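Courses > Robot Learning Practice > Week 3 > Handout: When the tracking goes wrong
Last updated: 13/02/2025
By Antigoni Bakalis

Welcome back! I love this week. We get to pull apart a fault that cost the Zusley project a whole batch of demonstrations, and you will learn more from it than from any batch that went smoothly.

Some background first. Rafail Karagiannis and I were collecting hand-held gripper demonstrations for a tidying task. The plan was 300 demonstrations, and when we ran them through the Makris replay tool, 24 came out wrong. The replayed arm would follow the path nicely, then jump sideways in the middle of a reach as if somebody had bumped it. On a real arm, a jump like that is a safety matter. An arm told to be somewhere else at the very next time step will try its best to get there, and it doesn't care whose wrist is in the way.

1. What the fault looked like

Plot the gripper position against time and you'll see a smooth curve, a short gap, then a smooth curve again that starts in the wrong spot. The software had lost the marker pattern, guessed through the gap, and picked it up again with the wrong orientation. Rafail called these "teleports" and the name stuck, so you'll find it in the lab sheets too.

A square marker seen nearly side-on is hard to read. Its four corners bunch together and a tiny error in one of them can tip the whole pose over to a second answer that fits almost as well. Cover part of the marker and you may get no answer at all. Now think about how close everything sits when people work near one another at a table: arms, sleeves, marker plates and the gripper body all compete for the same view. 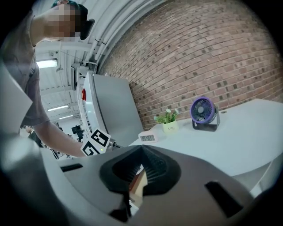
2. Tracing the cause

We started by blaming the lighting (everyone does!) and spent a morning on it. Brighter, dimmer, one bank of lights off. The teleports kept coming.

Then we sorted the bad demonstrations by what the operator was doing at the time, and there it was. Nearly all of them happened while both wrists were rolling inward, with one gripper passing in front of the other. Please try the sorting step on your own data before you touch any hardware. It's dull for ten minutes and then it gets really exciting.

The second half of the fault was ours. Our export script filled any gap in the track with a straight line and threw away the flag that said a gap had been there. By the time the data reached replay, a guess looked just like a measurement. The limit in the script was set to 900 milliseconds, a value copied from the old Jedotau rig, where everything moved at a crawl. A hand can travel a long way in that time.

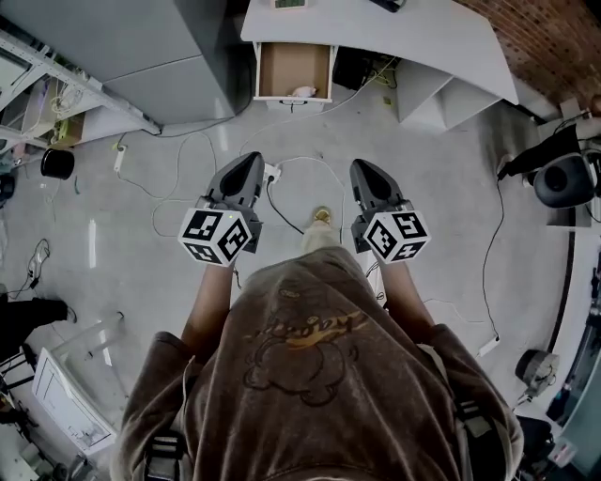 My own soft spot is for the checks you do before recording, and I'd like you to get fussy about them. Stand where you're going to work, hold both grippers out, and roll each wrist slowly through its full range while your partner watches the live track. With a marker cube near each handle, see which faces stay readable at every angle and write down where you lose them. Then look down. Cables across the floor and a power strip just past the grippers are a trip hazard for someone whose eyes are on their hands, and a stumble puts a jump in the track that no script will explain. Move them or tape them down before you start.

3. What we changed

- Gaps are now kept as gaps. The flag travels with the file all the way to replay.
- Any demonstration with a gap during a grasp is recorded again.
- Replay checks the speed between samples and refuses to start if it's over the limit.
- First replay of any new batch is at low speed, with everyone outside the arm's reach and one person on the stop button.

Rafail would like me to add that the speed check should run before the motors are switched on. He is right, and we learned it the noisy way at Londow last July.

4. For your lab session

Work in pairs. You'll get up to 3 damaged tracks per pair. Find the teleports, mark where each gap begins and ends, and write a short paragraph on what you think the operator's hands were doing. Colour your plots so that measured and filled samples are easy to tell apart. If your pair disagrees about a gap, hand in both versions and bring the argument to the tutorial.

Reading for next week is the chapter on pose ambiguity, first half only.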